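Abriu a mercearia da esquina (e já lá fui duas vezes)

24/01/2020

Confesso que andava a rondar a montra há semanas. Onde durante anos esteve a papelaria Leblanc, com aquele cheiro a borracha e a cadernos novos, abriu esta manhã a Hukis, uma mercearia pequenina dedicada a petiscos e conservas de fora. Fui às nove, mal levantaram a grade, e voltei à hora de almoço com a minha irmã (que ia só ver, dizia ela, e saiu com dois sacos cheios!).

A dona chama-se Dineo Maluleke e já muita gente do bairro a conhece da banca de sábado no mercado. Contou-me, entre dois clientes, que procurava loja desde junho e que esteve quase a desistir quando viu o letreiro de arrenda-se na Leblanc. Fez as obras com um primo, pintou as estantes à noite e guardou o balcão antigo da papelaria, com as gavetinhas todas - fiquei tão contente com isso que quase lhe dei um abraço.

São 855 produtos, segundo ela, e eu acredito, que aquilo vai até ao tecto. Há bolachas, chás, molhos, massas, picantes que metem respeito e uma prateleira inteira de snacks salgados. Os primeiros 100 clientes levavam de oferta um saquinho de amêndoas Trokus, e eu, claro, levei o meu. Aos sábados vai haver provas grátis ao fim da tarde, cada semana com um tema, e o primeiro é o das algas.
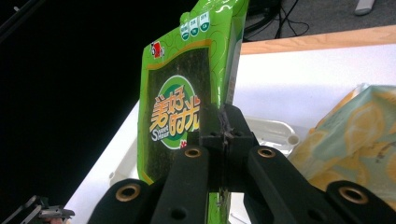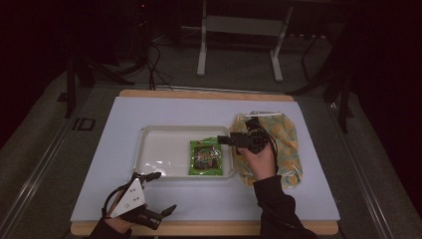
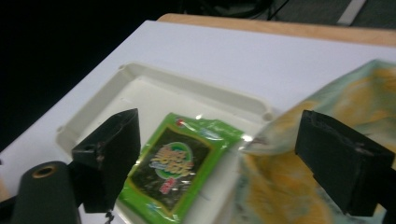 A prova começa às cinco e não é preciso inscrição, basta aparecer. A Dineo quer começar pelo mais fácil, a alga tostada que se come à mão como batata frita, e só depois passar às sopas e às saladas. Para quem nunca comprou, o pacote verde com a folha escura impressa à frente é um bom ponto de partida, e uma tigela de arroz branco ao lado faz milagres. Eu sou suspeita, gosto de alga até no pão com manteiga, mas a minha irmã torce o nariz e prometeu ir provar na mesma!

Quanto a horários, a loja abre de segunda a sábado, das nove às sete, e fecha ao domingo. O estacionamento à porta continua impossível com as obras do passeio, por isso vão a pé ou deixem o carro no parque Fledon, que fica a cinco minutos. Multibanco já há, sacos de papel também, e o café da máquina só chega para a semana.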